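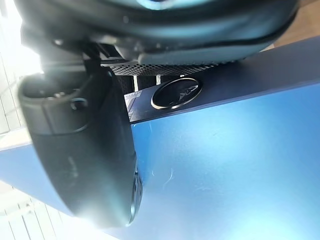

Handout 6: Two-Handed Work at the Cabinet
Robot Manipulation Project, Cimthorpe Technical College
Instructor: Nawal Hegazy, room 701

Before the lab, please read sections 1 to 3. Section 4 is for your report, and you can read it later.

1. What we practice

In Handout 5 every task used one hand only. The object was small, and if the grasp was bad you opened the hand and tried again. With a box file this is more difficult. It is wide and stiff, and when two hands hold it, the arms and the file make one closed chain. If the left hand moves and the right hand does not follow, the force goes into the file and then into the fingers.

We use the word "internal force" for this. It is the part of the force that squeezes or twists the object but does not move it. A small internal force is necessary, otherwise the file slips. A big one bends the file or stops the arm with an error.
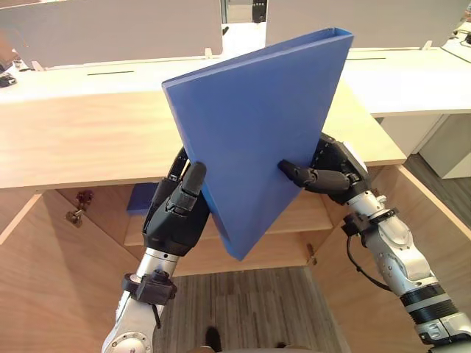

Fig. 1. Both hands on the box file, in front of the open cabinet.

Look at the extended fingers in Fig. 1. Both hands have a finger on the wide face of the file, and the left hand also wraps around its side. Many students plan only the side contacts and forget the face. In your plan, write every contact, also the ones which look unimportant.

The file is also tilted. For a tilted object you must choose one reference frame and keep it. In the Skiltar software we fix the object frame at the center of the wide face, and both hand targets are computed from it. Please do not define the right hand relative to the left hand. Two groups did it in June and the errors were added together.

2. Contact with a small object

The second task is with a flat object as the base and a small block on top of it. We want a light touch with the fingertips and no grasp.

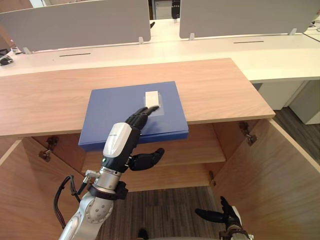

Fig. 2. Fingertips at the lower edge of the white block; the thumb has no contact.

Points to discuss in your group:

- Which fingers give useful contact, and which are only near the object?
- The front of the blue folder goes over the cabinet edge. How much push can you allow before the folder turns?
- The second hand is free. Where should it wait, so that it is not in the way of the door?

For the last point there is more than one good answer. I only ask that you give your reason in one or two sentences.

3. Finger check

Do the check before each session, with the arm stopped. Benmoussa's notes (chapter 9, on the course page) give the long version. The short version is:

Look at the full length of each finger, and at the fastener near the top.
Look at the pads. If a pad is loose, tell me and do not glue it yourself.
Write new marks in the lab book. Old scuffs do not need to be written again. 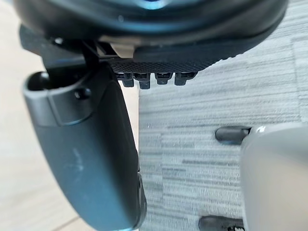

Fig. 3. Wrist view with the dark finger at left and the black pads at right.

In the wrist view a near finger can be very blurred, as the light gray one in Fig. 3. Do not use such a view alone to decide if there is contact. Compare it with the head view and with the motor current - the current is usually the first to change.

4. Report

Maximum 2 pages, one report for each group. Include a contact list for task 1, your answers for task 2, and one failure with your explanation. Upload it to Skondo before 6 p.m. on the day before our next lab. Reports without the contact list will be returned.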